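Limsakul Kitchenware - FAQ: fibre scrubbers and glazed bowls

Do you ship to Canada?
Yep. Flat $11, free over $60. Allow 2 weeks, longer in April.

Can I use the scrubber on the blue bowls?
Fine on the glaze. Soak it first, light presure, go round with the rings. Rinse, drain, done.

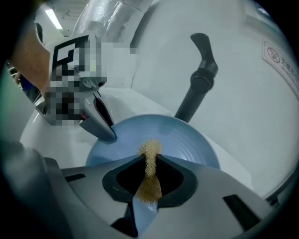
How do I stop the scrubber going smelly?
Shake out the crumbs, squeeze hard, stand it on end somewhere airy. Not under the sink. Once it's gone grey or mushy, chuck it in the green bin.

Frayed at the tip, is that a fault?
No, normal wear. Trim with scissors if it bugs you.

Colour not what you expected?
Send it back unused, quote form 173.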